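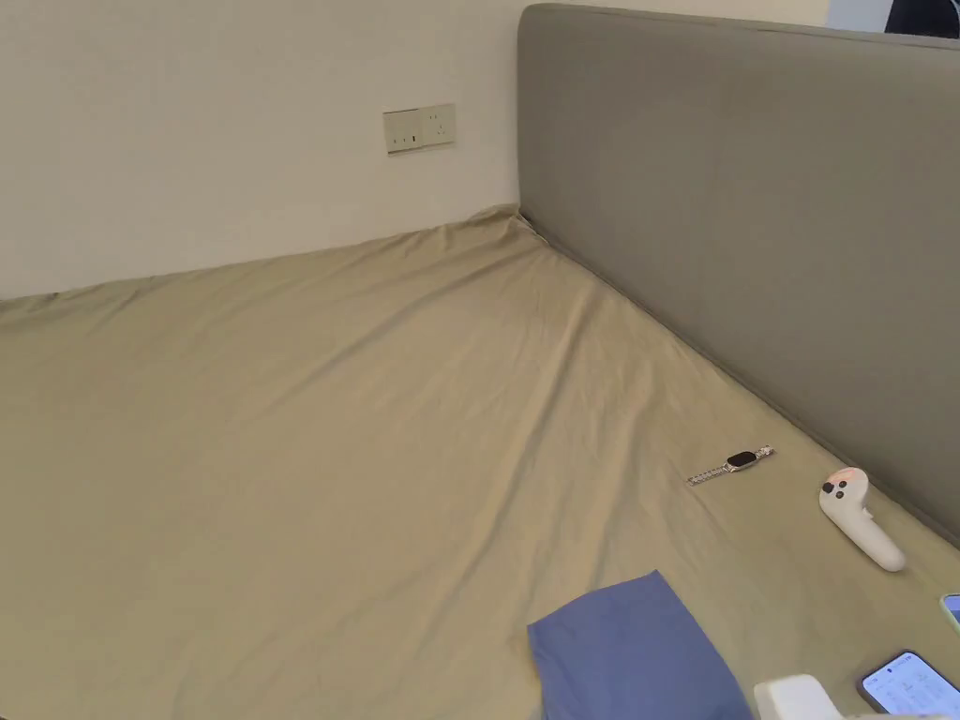 Bed Makers and Room Attendants Wanted
Protholm Serviced Apartments, Cabanatuan Street building

Protholm Serviced Apartments is hiring part-time room attendants for the fall. The work is mostly beds: stripping them, fitting clean sheets, putting duvets back and leaving the room ready for the next guest. We have 4 positions open.

Most of our bedrooms are small, and many of the beds are pushed into a corner, with the headboard on one side and a wall along another. You can't walk all the way around a bed like that. You will need to kneel on the mattress or pull the bed out to reach the far corner, then push it back. Please think about this before you apply. If you have trouble with your knees or lower back, ask us about the laundry room jobs.

What the job involves

Strip the bed and bag the used linen. Check the mattress for stains and tears, and write down anything you find on the room card.

Put on the fitted sheet, starting with the corner by the headboard. That corner is the one that bunches up. Tuck it down on both sides before you move on to the others, then smooth the sheet from the headboard toward the foot with the flat of your hand. A few soft creases are fine. A corner that has ridden up is not, and the supervisor will ask you to do it again.

Look the sheet over in daylight if you can. Pale sheets show every mark. If you see specks or smudges on one that came from the clean pile, take it off and put it in the rewash bag.

Wipe down the headboard with a dry cloth. They are upholstered, so no sprays and no wet sponges.

Wipe the switch and outlet plates with a dry cloth too. They sit low on the wall near the mattress and are easy to miss. Unplug nothing that belongs to a guest who is still staying.

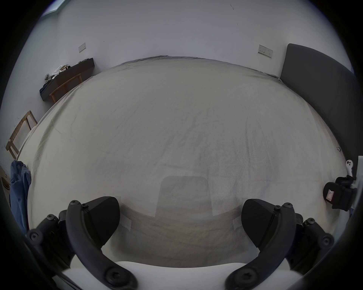 Guest belongings

Guests leave things on beds all the time. In an occupied room, move small items to the nightstand before you start and leave them in plain view. In a checked-out room, anything left behind goes in a labeled bag with the room number and is handed to the front desk before the end of your shift. Watches, rings and phones get their own bag and a signature. 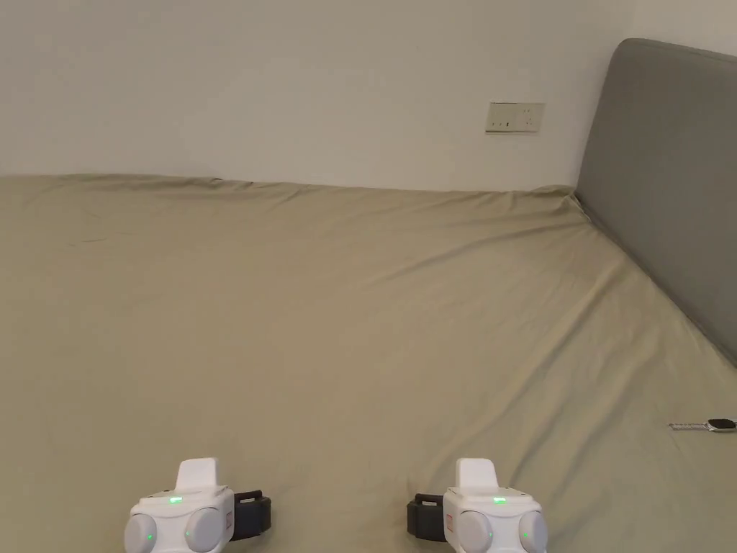 Do not carry found items in your apron pocket from room to room, even for a short time. This is the rule we are strictest about, and it is covered on the first day of training.

Hours and pay

Shifts start at 10 in the morning and end when the list is done, usually by mid-afternoon. Pay is $1720 a month for the standard part-time schedule. Training days are paid at the same rate. Mukby Linen supplies our sheets and towels, so there is no washing or ironing in this job.

Who we are looking for

You don't need hotel experience. You do need to be on time, able to lift one side of a mattress and willing to work alone for most of the shift. Basic written English is needed for the room cards. We provide aprons and gloves. Wear closed shoes with a flat sole.

How to apply

Pick up a form at the front desk of the Hiramov building, room 1212, or ask for one to be mailed to you. Bring the form back in person. We will show you a room and have you make one bed, which takes a few minutes. Applications stay open through October, and new staff begin as soon as the forms are signed.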